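Notebook, textile bench, Veltby
14 July 2024

Carried on with the wash-fastness work on the madder samples. Batch from May is used up except for the offcuts, so everything below is the new batch, mordanted with alum the same way as before. Cloth is the plain cotton from Hudisach.

Scouring first. Simmered the cloth for two hours with soda ash and a little soap. Water came out the color of weak tea, which is darker than I got from the last bolt. Reet thinks they changed the sizing. Rinsed until clear and hung it on the line by the window. Should have weighed it dry before mordanting and forgot, so the alum percentage is worked out from the weight on the delivery note. Tarmo, if you repeat this, please weigh it yourself.

Dye bath held at 60-something for the first half, then the thermometer battery went and I finished by feel with the hob on its lowest setting. It never boiled. Color is a brick red, a bit more orange than I wanted. One strip went brown at the end where it sat against the bottom of the pot. I have kept it but marked it with a knot so it doesn't get into the wash set.

Wash test: 30 minutes per cycle, neutral soap, white cotton stitched to each strip to pick up any bleed. After the first cycle the white was pink on every strip. After the second it was much less. Stopped at 6 cycles. By then I could not see any new staining on the white, but the strips themselves had gone lighter than the unwashed control. The strips with the chalk afterbath held up better. I would like someone else to look at them in daylight before I write that down as a result.

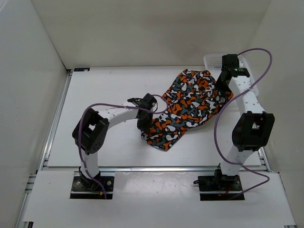

Patterned cloth on the white work surface, crumpled.

Creasing is the other thing. The strips that were wrung by hand have pale lines along the folds, and the ones that were pressed flat in a towel do not. Ivana says the lines are abrasion and come from the wringing. I think part of it is uneven drying, with dye moving toward the edges of the fold. We can settle it by drying a wrung strip flat and a pressed strip folded. Not done yet.

Print paste: tried Ivars's recipe with gum arabic in place of the guar. It goes through the screen cleanly but spreads on the cloth, so the small dots in the Toom pattern close up. Let it stand overnight and it was thicker, though it also had a skin on it. Strained it and printed one more length. Better, still not good enough for the fine lines. Next time I will cut the water by 20 percent and leave the gum as it is.

Stock: alum is low. Soda ash fine. Madder is down to the last jar — the Veltier order has been placed but there is no delivery date. Kristaps has asked us to keep enough back for his wool tests, so please don't start a new bath without talking to him.

The big stainless pot has a rust spot under the handle. I scrubbed it and it came back. Until it is sorted, use the enamel one for anything with madder in it, as iron will dull the red.

To do:
Dry the wrung and pressed strips both ways and compare.
New battery for the thermometer.
Ask Hudisach about the sizing.
Repeat the chalk afterbath with a weighed amount. I used a heaped spoon and did not write down which spoon.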